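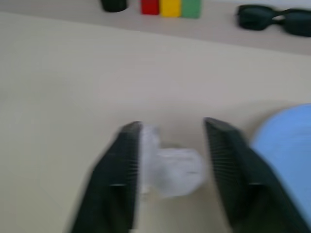 Paper begins its life as wood. Wood is made of very small threads, and we call them fibers. In a paper mill the fibers are mixed with a lot of water, spread out flat and dried. When you press a soft white sheet together in your hand, it becomes a lump, like the crumpled white one on the pale table. The lump has a tall part and a round part, and no two lumps are ever the same.

Why does it not become flat again? When you crumple paper, you make many little folds. In every fold, some fibers bend and some break. They cannot go back to their old place, so the fold stays.

A crumpled ball is also mostly air! The folds stand inside it like small walls, and the air sits between them. You can press very hard and there is still air left.

Try it at home
You need 2 sheets of the same paper. Crumple one into a ball and keep the other one flat. Hold them at the same height and let them go together. Which one comes first to the floor? The flat sheet must push a lot of air away, so it falls slowly.

After the game, open the ball and look at the lines. Can you find the longest one? Then put both sheets in the paper bin, because old paper can become new paper.

Written by Nabila Soliman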